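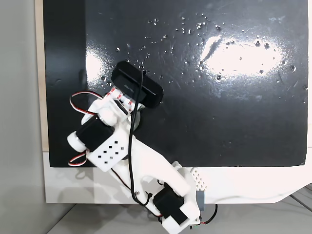

Plimow Court Reports: data card and README

Version 1.2, released Sunday, November 25, 2018

Plimow is a set of coded newspaper reports about people charged with stealing from their workplace or abusing a position of trust. It covers weekly and daily local papers only. There are 2711 reports from 70 titles, and 746 of the reports are matched to a later report giving the outcome of the same case.

The set was put together by Deirdre Ó Dubhghaill and Craig Shearer, with coding by Frida Overgaard and Daniyal Sial. Daithí Brophy wrote the matching script and looks after the files.

What's in the folder

reports.csv – one row per newspaper report
outcomes.csv – one row per matched outcome
titles.csv – one row per newspaper, with region code and how often it comes out
double_coded.csv – the 305 reports coded by both coders, before differences were settled
codebook.txt – every field and every allowed value
match.py – the script used to pair reports with outcomes
CHANGES.txt – what changed between versions

All the CSV files are UTF-8 with a header row. Dates are year-month-day. Empty cells mean the report didn't say. The value "unclear" means the report said something but the coders couldn't settle on what it meant. Please keep the two apart in your own work, as they were merged by accident in version 1.0 and it caused a fair bit of confusion.

Fields in reports.csv

report_id: running number, never reused
title_id: links to titles.csv
pub_date: date of the printed edition
stage: arrest, charge, first hearing, trial, sentence, appeal
employer_type: shop, office, school, charity, council, police, care home, club, other
role: the job of the accused as the paper gave it, shortened where it would identify someone
alleged_value: amount in the report, in the currency of the report
value_basis: whether the amount came from the charge, the prosecutor, the employer or the paper itself
plea: guilty, not guilty, none entered, mixed
named: yes or no, whether the paper named the accused
headline_verb: the main verb in the headline, in lower case

headline_verb was added in version 1.1. It was Frida's idea, and it has had more use than most of the other fields. "Admits", "denies", "accused" and "jailed" are the ones to look at first. Headlines without a verb have an empty cell.

How the reports were gathered

Deirdre and Craig searched the archives of each paper with the same list of terms, which is at the end of the codebook. Anything about theft by an employee, an officer or an office holder was kept. Shoplifting, burglary and robbery were left out, unless the accused worked at the place concerned. Readers' letters and opinion columns were left out too.

When a paper ran the same story in print and online, the print version was used. Agency copy that appeared in several papers was kept each time it appeared, and shares a value in the field copy_group. If you are counting cases, you need to collapse on copy_group first. If you are counting coverage, leave it alone.

Two papers, coded under Stuvamby and Cullinane in titles.csv, have archives with long gaps. They are in the set, but we would drop them from anything that looks at change over time.

Coding

Frida and Daniyal coded from the printed text without looking up anything else about the case. The double-coded reports were picked at random and shared out so that neither coder knew which they were. Agreement was good on stage, plea and named. It was poor on value_basis, mostly where a paper gave one amount in the headline and another further down. The rule since September is to take the amount tied to the charge, wherever it stands in the report. Older rows were gone over again under that rule for version 1.2.

Matching

match.py pairs an early report with a later one on name, court and employer. Each pair was then checked by hand. The names were removed after matching and are not held in any released file, so the script won't run on the public CSVs. It is included so that people can read how it was done.

A report with no match does not mean the case was dropped or that the accused was cleared. Small papers often cover an arrest and then never go back to it. Please don't treat unmatched rows as acquittals – we have seen this done once already.

Known problems

Pleas change between hearings, and the field only holds the plea given in that report.

employer_type "police" includes civilian staff. The role field will usually tell you which.

Some papers report combined amounts for two or more accused. These rows have joint = yes, and the amount is not divided.

The Devow edition codes in titles.csv were changed partway through collection. Use title_id and ignore edition.

Privacy

Most people in these reports had not been convicted when the report was printed. Names, street addresses and ages have been taken out, and exact job titles have been made broader in small places. It may still be possible to work out who someone is from the date and the paper. You agree not to try, and not to publish single rows.

Use and contact

The coded data may be used for teaching and research with credit to Plimow and the version number. The newspaper text itself belongs to the papers and isn't included.

Corrections go to Daithí Brophy, with the report_id and the field you think is wrong. Send them one row per line if you can. Fixes go into the next version and are listed in CHANGES.txt.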